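Traston Service Kitchen Laboratory
Home | Cell Guides | Maintenance | Utensil Library | Safety | Contact

Saturday, October 23, 2021
By the Technical Services Office, Jaltville

Setting Up the Serving Arm for Spatula Work

This guide applies to the tabletop serving cell at the Jaltville site. It covers the checks required when the arm is changed over from the ladle to the flat spatula. Operators must have completed the cell induction before carrying out any step below.

Before the changeover

Bring the arm to its parked position and press the stop button on the handheld control. Inspect the casing at each joint. The seams should be closed along their full length, with no food residue in them. Wipe the casing with a damp cloth only — spray cleaners must not be used near the joints.

Fitting the spatula

1. Release the stop and open the gripper fully from the control.
2. Hold the spatula by the lower part of the handle, blade down, and present the upper part to the gripper.
3. Close the gripper at the low force setting. Test the grip by hand, then raise the force to 460 on the control scale.
4. Load the utensil file named Vernthorpe Flat. The ladle file sets a different tool length and will drive the blade into the bowl.

Setting the bowl position

Place the serving bowl on the table within reach of the arm, and fill it with the food to be served. An empty bowl is lighter and may slide, so the position should not be taught without a load. Lower the blade into the food at 4 percent speed, with one operator at the control and the other hand clear of the bowl. Stop as soon as the blade is seated, and save the point.
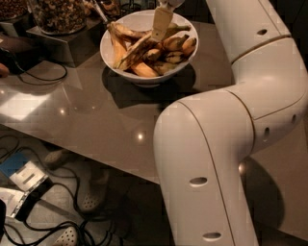 Spatula held by the gripper, with the blade in a bowl of cooked banana or plantain.

Soft foods in large pieces require particular attention. A long piece resting against the side of the bowl can be pushed over the rim when the blade turns. Move such pieces toward the middle before the first run, and repeat the lowering movement if the contents have shifted.

Running the check cycle

Select program 2,512 and run it once at reduced speed. The arm should lift, pause and return without touching the rim. If contact occurs, raise the saved point slightly and run the program again. Cables on the floor and tabletop must be kept clear of the arm throughout.

Routine care

Replace the gripper pads after 800 cycles or at the February service, whichever comes first. Pads are ordered through the Lumbantobing store under the cell number. Record the change in the cell log, together with the force setting in use.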